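Kestov Hand Grippers: Gallery

Posted 2024-02-17 by Ingrid Pennington

The Kestov pair is a set of two hand-held grippers. You hold one in each fist, do a chore with them, and the recording goes off to teach a robot arm the same chore. Likton rents them by the week with software, cables and a phone number that gets picked up on the second try. I had them for 11 days and spent most of that time on laundry, a subject I normally avoid.

Buying the pair outright costs $3,942. A week's rental is $1,735, so you will want to have your towels ready when the box arrives.

Towel and basin

The towel job is the one Likton suggests for beginners. Terry cloth is forgiving, and a towel has only so many ways to embarrass you. Your own fingers stay out of it, and for the first hour they resent this. 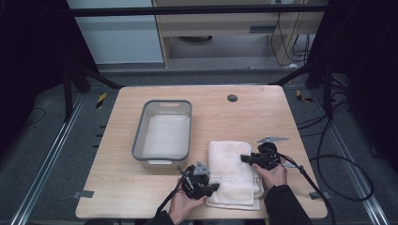

One gripper to the left of the folded towel, the other over its right half, and the gray basin with its white lining off to the side. The black cables are part of the deal: both grippers are wired, and Likton does not sell a cordless set.

What comes in the rental

Two grippers, two cables, a spare set of finger jaws and a printed guide translated by someone in a hurry. The Uzor software loads on any decent laptop. It scored my first 7 folds "acceptable," which is kinder than anyone in my house has been.

Support

Rosângela Pacheco at Likton took my call about dropped recordings and had me swap ports - problem gone. She also told me I was squeezing too hard. I had been hoping the software couldn't tell.

Worth it?

For a small lab with one chore to teach, yes, for a week. If you plan to keep going past that, buy the pair. The older Kudby set is cheaper and lighter on the wrists, but its jaws slip on anything thicker than a dishcloth. I sent mine back in August and have not missed it.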